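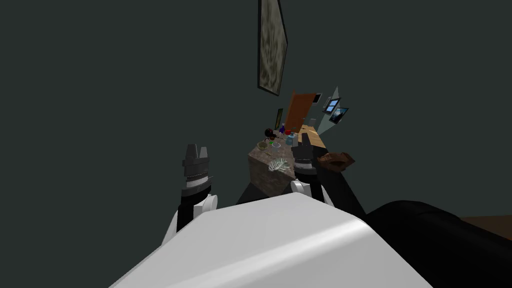 오시마 무쇠 주물 냄비 손잡이용 리넨 장갑, 두 짝 한 벌

안녕하세요, 트룰트빌(Trultville) 주방용품 페이지를 찾아 주셔서 고맙습니다. 오늘 소개해 드릴 물건은 저희가 꽤 오래 붙들고 있던 오시마(Oshima) 리넨 오븐 장갑이에요. 사실 오븐 장갑이라는 게 집에 하나쯤은 다 있잖아요. 결혼할 때 받은 것, 마트에서 급하게 산 것, 어머니가 쓰시던 것까지 서랍을 열어 보면 꼭 짝이 안 맞는 게 두어 개씩 나오지요. 저희 집도 그랬습니다. 그래서 새로 장갑을 만든다고 했을 때 주변에서 다들 "그걸 또 만들어?" 하셨는데, 막상 써 보신 분들은 한 벌 더 주문하시더라고요 (색깔만 바꿔서요!).

처음 도안을 그린 사람은 나가노 미쓰코 씨입니다. 빵을 오래 구우신 분이라 손목 쪽에 자잘한 덴 자국이 여럿 있으셨어요. 오븐 안쪽 선반에서 틀을 꺼낼 때 손등보다 손목 위가 먼저 닿는다고 하셔서, 장갑 목을 보통 것보다 넉넉하게 늘렸습니다. 길이는 400mm예요. 처음 받아 보시면 "어머, 길다" 싶으실 텐데 일주일만 써 보시면 짧은 장갑은 영 허전하실 거예요.

겉감은 물에 한 번 빨아서 미리 줄인 리넨이고, 안감은 면 플란넬입니다. 가운데에 면 솜을 두 겹 넣었고 손바닥 쪽만 한 겹을 더 넣었어요. 세 겹을 손등까지 다 넣어 본 견본도 있었는데, 두툼하니 든든하긴 해도 엄지가 도무지 안 접혀서 작은 찻잔 하나도 못 잡겠더라고요. 그 견본은 지금 저희 사무실 문 받침으로 잘 쓰고 있습니다. 바느질은 가와구치 가쓰히코 씨 공방에서 맡아 주시는데, 엄지와 검지 사이는 꼭 두 번씩 박아 주세요. 오븐 장갑이 해지는 자리가 늘 거기거든요.

제품 정보

품번: 2961
구성: 왼손, 오른손 각 한 짝
길이: 400mm
겉감: 리넨 100%
안감: 면 100%
충전재: 면 솜 (손바닥 세 겹, 손등 두 겹)
사용 온도: 200도 이하, 짧게 잡고 옮기는 용도
색상: 보리색, 먹색, 팥색, 이끼색
걸이: 손목 안쪽 면 고리

색상 이야기를 조금 할게요. 보리색은 빨지 않은 리넨에 가장 가까운 색이라 처음엔 예쁜데 카레나 토마토소스에는 정말 약합니다. 저는 그래도 보리색을 쓰지만, 얼룩이 신경 쓰이는 분께는 먹색이나 팥색을 권해 드려요. 이끼색은 모니터에서 보시는 것보다 실물이 조금 더 누런 편이에요. 후루카와 데쓰야 씨가 염색을 맡고 계신데, 한 번에 염색하는 양이 많지 않아서 들어올 때마다 색이 살짝살짝 다릅니다. 두 벌을 같은 색으로 맞추고 싶으시면 꼭 한 번에 주문해 주세요. 주문 메모에 "같은 염색분으로"라고 적어 주시면 포장할 때 맞춰 보겠습니다.

쓰실 때 주의해 주세요

젖은 장갑으로 뜨거운 그릇을 잡지 마세요. 물기가 열을 아주 빨리 전하기 때문에 마른 장갑이면 괜찮을 온도에서도 손을 델 수 있습니다. 설거지하다 말고 급히 오븐을 여실 때 특히 조심하셔야 해요. 가스 불꽃 가까이에서는 쓰지 마시고, 달군 냄비를 든 채로 오래 서 계시지도 마세요. 내려놓을 자리를 먼저 마련해 두고 꺼내시면 한결 마음이 편합니다.

세탁과 보관

뒤집어서 미지근한 물에 중성세제로 손세탁하시거나, 세탁망에 넣어 약하게 돌려 주세요. 표백제와 섬유유연제는 쓰지 않으시는 게 좋습니다. 건조기에 넣으면 솜이 한쪽으로 몰려서 손가락 끝이 얇아져요. 속까지 마르는 데 시간이 제법 걸리니 고리로 걸어 두시고, 중간에 한 번 뒤집어 주세요. 기름이 밴 손바닥은 빨기 전에 주방세제를 살짝 묻혀 두었다가 헹구면 잘 빠집니다.

함께 보시면 좋은 물건

섹스테드(Sekstead) 코르크 냄비 받침은 이 장갑과 같이 찾으시는 분이 많아요. 지름이 넉넉해서 무쇠냄비도 올라갑니다. 푸키크(Fukik) 면 행주는 장갑과 같은 팥색이 있어서 나란히 걸어 두면 참 보기 좋고요. 선물 포장을 고르시면 장갑 안에 행주를 말아 넣어 드릴 수도 있습니다.

자주 물어보시는 것들

손이 작은데 괜찮을까요?
손목은 넉넉하지만 손가락 부분은 많이 크지 않습니다. 반지 호수가 아주 작은 분이라면 엄지 끝이 조금 남을 수 있어요.

한 짝만 살 수 있나요?
네, 가능합니다. 시마다 도시오 씨라는 손님께서 오른손만 자꾸 해진다고 편지를 보내 주셔서 지난 2월부터 한 짝씩도 팔고 있어요. 주문 창에서 왼손이나 오른손을 골라 주세요.

전자레인지에서 꺼낼 때도 쓰나요?
그럼요. 다만 국물이 넘친 그릇은 장갑이 젖기 쉬우니 마른행주로 바깥을 한 번 감싸 잡아 주세요.

인덕션 위에 받침 대신 깔아도 될까요?
그건 말아 주세요. 장갑은 손에만 껴 주시면 좋겠습니다.

재고와 배송

이번에 들어온 수량은 네 가지 색을 합쳐 407벌입니다. 먹색이 가장 먼저 빠지는 편이고, 품절된 색은 재입고 알림을 신청해 두시면 메일로 알려 드려요. 교환은 받으신 그대로, 고리에 달린 종이표를 떼지 않은 상태에서 부탁드립니다. 색이 생각과 달라서 바꾸시는 것도 괜찮으니 편하게 말씀해 주세요. 문의는 기노시타 타쿠미가 받고 있습니다. 점심시간에는 답이 조금 늦을 수 있어요.

페이지 수정일: 2026년 9월 22일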